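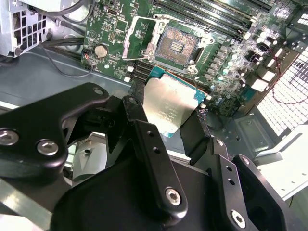

A gripper holds an Intel processor in front of the open socket during the assembly demonstration at Jirkberg.

Visitors to the June open day at the Jirkberg workshop of Cikari were shown a task that most repair firms still leave to human hands: the fitting of a processor into a desktop computer.

The demonstration formed the main part of the afternoon programme and was led by Jean Jardine, head of the company's small-parts group. Guests were received in groups of 6 and followed the work on a screen beside the bench, fed by a camera mounted close to the gripper.

"People look at the arm first," said Ms Jardine. "We ask them to look at the socket. The contacts are very fine, and a chip that comes down at the wrong angle can bend them. Most of our effort has gone into those last few millimetres."

The gripper takes the processor by its edges between two fingers, leaving the metal top clear. The load plate of the socket must be open before the chip is brought in, and the arm has to find its way past the memory slots and power parts that stand close by on the board. Working inside a finished case, with its cables and drive cage, makes the task harder than it would be on a bare board.

According to Cikari, the group has recorded 2,932 practice runs on machines taken out of office use, 841 of them with the board left in its case. The computers were supplied by Jundano, a refurbishing firm which hopes to use the method on its own benches.

Marcelle Collet, who attended for Jundano, asked how the system would deal with boards of different makes. Ms Jardine replied that each new layout still calls for fresh teaching by an operator, and that the group intends to shorten this stage next.

The workshop received 136 visitors in the course of the day. Group visits may be arranged with the Cikari front office on any Monday.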